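Home | Issues | Authors | Contact
Print this page | E-mail this article

3.2 Potatoes and the evening meal in Estness

Of the 400 households that kindly answered our food diary, 322 cooked potatoes at least once during the week, and it was a real pleasure to read how many of them had written little notes in the margins about how their mothers did it. Peeling came up again and again. Older cooks in Estness mostly peel first and cut after (Figure 2), while newer arrivals, particularly those who came by way of Gastammont, often leave the skins on and only trim the bad spots.

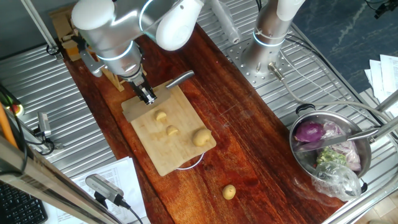
Department of Food and Family Studies, Haven College
Figure 2. Peeled potato on a cutting board, with kitchen knife.

We had expected price to matter most, and it did matter, but 194 of the diaries gave time as the main worry on a work night. One cook told Oluwaseun Obi, over a very generous lunch, that she could face the boiling and the mashing but not the peeling, and so the family ate rice until the weekend! December diaries looked rather different, with bigger pots and more hands in the kitchen.

Few homes owned more than one board, and a good many used the same one for bread and vegetables alike.

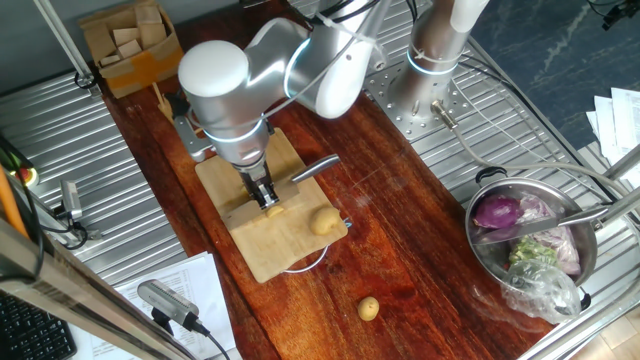 3.3 Shared kitchens

The 14 homes that shared a kitchen with neighbors are treated separately, following Aliyu, as their shopping was often done together.

Back to top | Previous section | Next section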